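Come Drive Our Robot Hands: Pikon Student Team Is Looking for People
Posted 24 March 2019
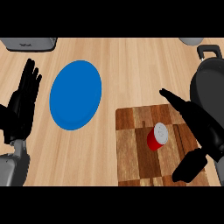
We're the Pikon team, a student project that grew out of the Clutero robotics club, and we need people to sit down with us and drive a two-armed robot around a virtual kitchen. You don't have to know any robotics! I joined knowing how to solder one kind of wire and that was plenty.

A session goes like this. You put on the tracking gloves, we spend a few minutes getting the hands to line up with yours (fiddly, sorry in advance), and then you do kitchen jobs in the simulator. Pick up a can, put it on the plate, move the pot, that kind of thing. Every attempt gets saved, and our controller learns from the saved runs. We have 174 good ones so far and we want 304 before the Raltura student competition in November, so you can see why I'm writing this on a Sunday.

Things that help: you can spare roughly 2 hours, you're 18 or over, and you don't get queasy looking at a screen for a while. Left-handers, please please sign up, almost all of our runs so far come from right-handed people and it shows. Gamers are welcome, and so are people who have never held a controller. Clumsy is fine too. We keep the dropped cans.

We can't pay you, but there's pizza, and your name goes on our competition poster if you want it there.

We also have two spots open on the team itself. One is for somebody who likes building 3D objects (we badly need more bowls and pans), the other for somebody who can write Python and doesn't mind reading mine. That's about one evening a week until November, more near the end.

We're in room 245 of the Grgić building, upstairs, weekday evenings. Drop in or leave your name and a couple of times that suit you on the sheet by the door. If the lights are on, knock loudly, we usually have headphones on.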